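The hill drawing that isn't of our hill

I've been back in the map room at Eddale, and I have to tell you about the sketchbook, because it has eaten my whole October.

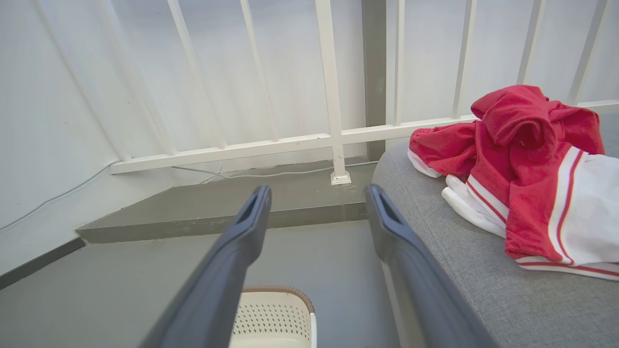 So the sketchbook is by a surveyor called Lillico, who went around drawing forts and hilltops when he was supposed to be measuring them. The catalog gives him 43 leaves, mostly pencil with a gray wash brushed over (lovely soggy skies!), and one of them is labeled "Arkudel from the river." I've loved that drawing for years. I had a postcard of it on my fridge.

Well, Damián Mendoza wrote to me and said, very politely, that the river is on the wrong side. I got grumpy and went to prove him wrong. I pulled the survey sheet, laid my tracing on top, and — ugh — he's right. The bend goes left. Lillico has it going right, and there's a second peak behind the fort that Arkudel just doesn't have.

My guess is that it's Zavala, and somebody mixed up the labels when the book was taken apart for mounting. Leaf 9 has the same squat tower on it, drawn from closer up, and the pencil note on the back starts with a Z. Or possibly a 2. Njoroge Owino at the desk thinks it's a 2, and he reads that handwriting a lot better than I do.

I've asked to see the backs of the other leaves next. The postcard is staying on the fridge.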